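5. Preparação da célula Marty para ensaios com micro-ondas

Esta secção aplica-se à célula de manipulação Marty, instalada na sala 711, e destina-se aos operadores habilitados pela Notomach. A substituição da pinça é tratada no manual de manutenção.

5.1 Colocação do aparelho

1. Colocar a célula em paragem segura e confirmar o estado na consola Clistness.
2. Pousar o micro-ondas diretamente no tampo, com a base bem assente.
3. Estender o pano branco de fundo até ao nível do tampo. As pregas ligeiras são admissíveis.
4. Retirar do tampo qualquer ferramenta ou recipiente situado entre a pinça e a frente do aparelho.
5. Abrir a pinça por completo e levar o braço à posição de aproximação frontal.
6. Verificar, na imagem da câmara do punho, que ambos os dedos estão visíveis e que a janela da porta aparece por inteiro.

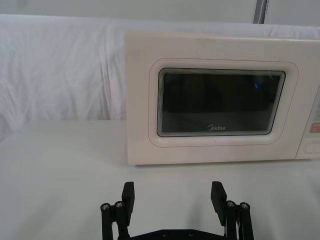

Figura 5-1. Aproximação frontal, pinça aberta e tampo livre diante da porta.

Nota: nesta posição, o painel de comandos pode ficar parcialmente fora do campo da câmara. A posição não deve ser corrigida à mão; o painel é registado no procedimento seguinte.

CUIDADO - Não introduzir as mãos na área de trabalho enquanto os acionamentos estiverem sob tensão.

5.2 Registo do painel de comandos

1. Ligar o micro-ondas à tomada da célula e aguardar que o visor acenda.
2. Selecionar na consola o programa 3000 e reduzir a velocidade ao nível 2.
3. Deslocar o braço para a direita até que o visor, as teclas e o botão oval de abertura da porta fiquem todos na imagem. A frente do aparelho pode surgir em ângulo.
4. Confirmar que o algarismo do visor se lê sem reflexos. Se necessário, ajustar a iluminação - nunca a exposição da câmara.
5. Marcar na consola o centro do botão oval e, em seguida, o centro de cada tecla a utilizar no ensaio.
6. Guardar os pontos e repetir a aproximação uma vez, sem contacto.
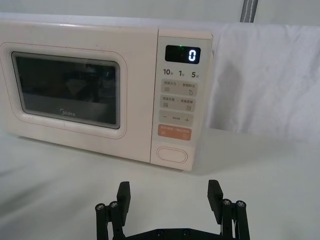 Figura 5-2. Registo do painel de comandos, com o visor aceso e a pinça aberta.

Com o aparelho ligado e em repouso, o visor apresenta o algarismo 0 e uma pequena luz verde acesa junto ao bordo superior. Qualquer outra indicação obriga a interromper o registo e a repetir o passo 1.

Nota: os pontos guardados só são válidos para a posição em que o aparelho se encontrava. Se este for deslocado, mesmo ligeiramente, devem ser apagados e registados de novo.

CUIDADO - Não fazer funcionar o micro-ondas vazio durante os ensaios de pressão das teclas.

5.3 Verificação dos dedos

1. Com a célula parada, inspecionar as almofadas dos dedos e as cabeças dos parafusos das articulações.
2. Reapertar os parafusos com folga, utilizando a chave fornecida.
3. Anotar a intervenção no registo da célula, com o nome do operador.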